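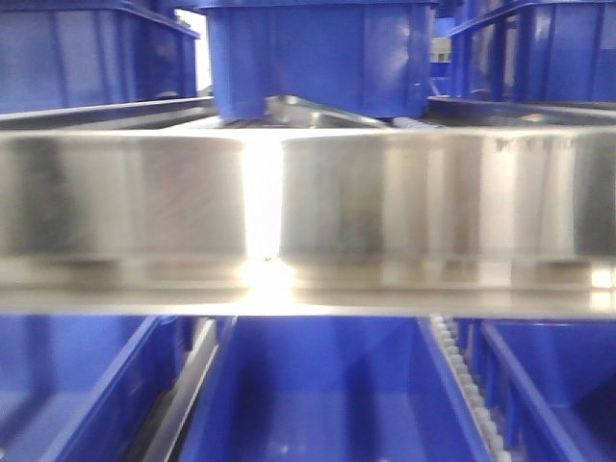
Lorngate's boxing gym held its open day on Monday, and the promise on the flyer was a public workout by Tanvir Wickramasinghe, the cruiserweight who says he's one signature away from a title shot. He has been saying it since August.

I got there at 3. The workout started an hour late and lasted two rounds on the pads. His footwork looked fine. Pads don't hit back, so I'll leave it there.

Trainer Chin-lung Lo took questions afterward. Was there a contract with Doucette, who holds the belt? "We're very close." Had a date been offered? "Dates are being discussed." His fighter weighed 226 pounds that morning, by Lo's own account, and that's a long way down to the limit for a man who is very close.

The gym says 1000 people came through the doors. I'd have guessed about 106, and plenty of those were kids waiting for the free gloves from Dendura, which ran out early.

Doucette is booked to fight in Nilstead next. Wickramasinghe told me he'll be sitting ringside. I asked if he'd bought his ticket yet, and he said his people were working on it.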